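Setting up the burger cell: table layout, arm reach and daily checks

The burger cell at Temalberg uses one small arm, one gripper and a white table with a notch in the front edge. Follow these steps when the cell has been moved, cleaned or handed over from another job. Allow 50 minutes for the full set-up.

Before you start

You will need the arm powered off at the wall, a dry cloth, a hex key set, the Mowat layout card and a full set of model food. Check the model food for splits. A torn lettuce leaf catches on the finger pads and should be swapped before it goes on the table.

Step 1. Place the tray and boxes

Wipe the table and let it dry. Put the large tray in the middle with its long side facing the notch. Bun halves go in the clear box on the left. Patties and tomato slices share the clear box on the right, patties at the back. Lettuce and cheese share the smaller box behind the tray, lettuce on the left.

Stand the patties, tomato slices and cheese up so the fingers can get at an edge. If the tray has a paper liner, smooth it flat -- a raised corner is easily dragged.

Step 2. Check the arm and its cables

Tighten the gripper bolts by hand first, then with the key. Switch on and wait for the Feson controller to show ready. Jog each joint slowly and watch the gripper cable. It needs enough slack for the wrist to turn, but a loop that sweeps low over the tray can knock a part-built burger. Re-clip it higher up the arm if it does.

Step 3. Run the build in single steps

Load program 128 in the Dimel software and set the speed to the lowest value. Run it one move at a time: bottom bun, lettuce, tomato. Keep a hand near the stop button. After each layer, send the arm to its park position and look at the stack from the front and from above.

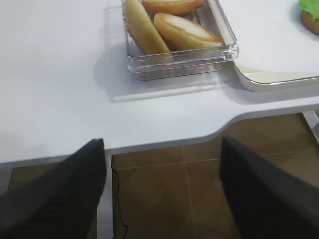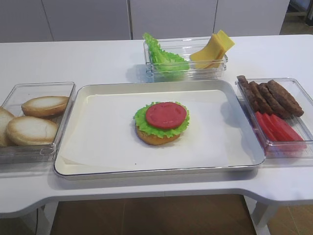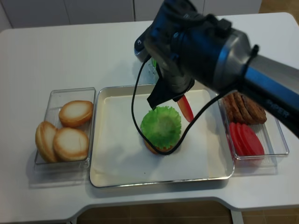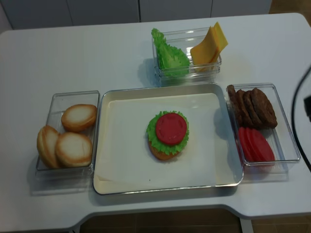 Step 4. Correct the drop position

If a slice lands to one side of the stack, move the drop point by 4 mm and run that layer again. Do not change the pick point at the same time. If the slice swings in the fingers before release, lower the approach height and add a short pause.

Step 5. Save and park

Save the positions under a new name and write it on the layout card. Park the arm clear of the table and check that its cable has not pulled any box out of place.

Common faults

Error 2331: the gripper closed fully without finding a part. Check that the slices have not slid down flat in the box.

Arm stops over the right-hand box: the box has usually been nudged. Put it back on its marks and restart from park.

Wrist camera picture is dull: clean the lens with the dry cloth only. Spray leaves a film.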